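Home | Projects | Reports | Contact
3 min read

Paldale produce corner - progress report
Fri 13 June

Hi Guido,

You asked where your money has gone since February, so here goes! Both wooden stands are in, side by side, and I'm very happy with them. Revlow quoted us for new metal racking, but the light wood looks so much more like a real grocery store. We've spent 55 percent of the budget, and the next Dudport invoice isn't due yet.

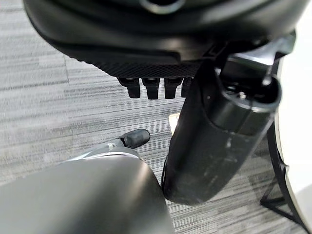

Stocking took longer than I'd planned. Zuccaro delivered 97 pieces in the first order (all artificial, as agreed - I'm not sweeping up rotten tomatoes every week), and then we argued over which bin got what. Napa cabbage and green onions ended up on the left, bitter melons next to them, then cucumbers behind the carrots.

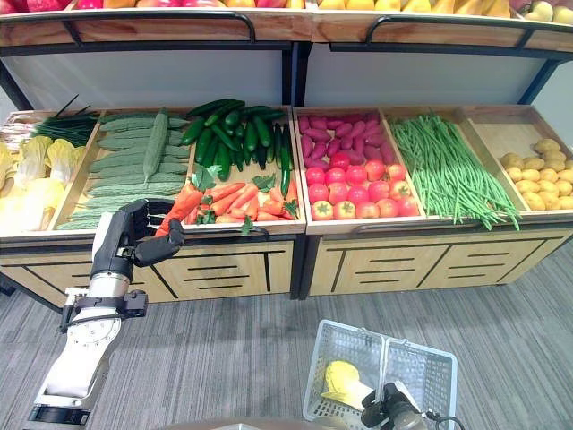
Picking out a carrot, with the white basket at the ready.

The right stand has sweet potatoes and tomatoes sharing a bin, then long green beans, then potatoes. I keep restacking those beans!

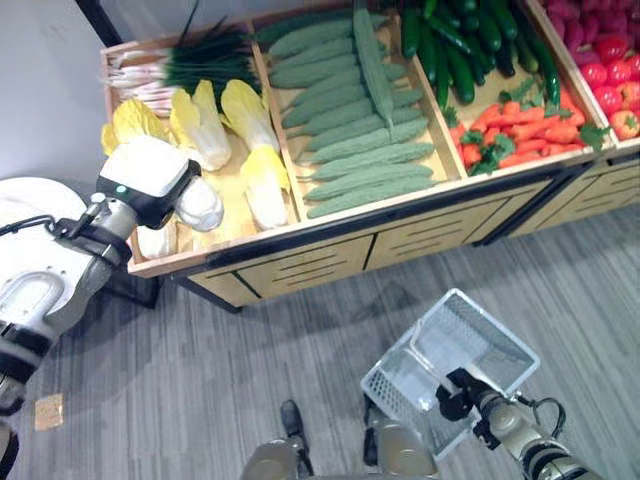 Still to do: price cards, a second order of 20 pieces for the upper shelf, and a decision on the bitter melons, which I'd like to keep in rows if you don't mind the extra tidying. Could you let me know about the cards by next week?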